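4. Results

Water loss from open cups was measured at the Priltham site over 5 days in May. Each cup was filled to 376 g and weighed every morning on the same balance. Cups placed near the window lost 90 g in total. Cups on the interior shelf lost 76 g. Room humidity was logged but not controlled, so the two positions cannot be compared on airflow alone. C. Neves carried out the weighing and O. Chukwu checked the calculations. The raw readings are listed in Appendix B. A repeat with covered cups is planned for next term.

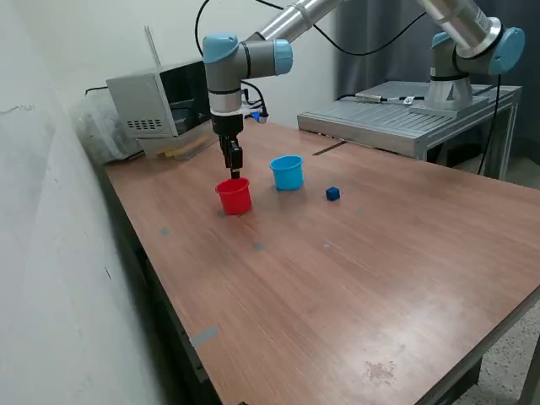
Figure 3. Red plastic cup on a wooden tabletop.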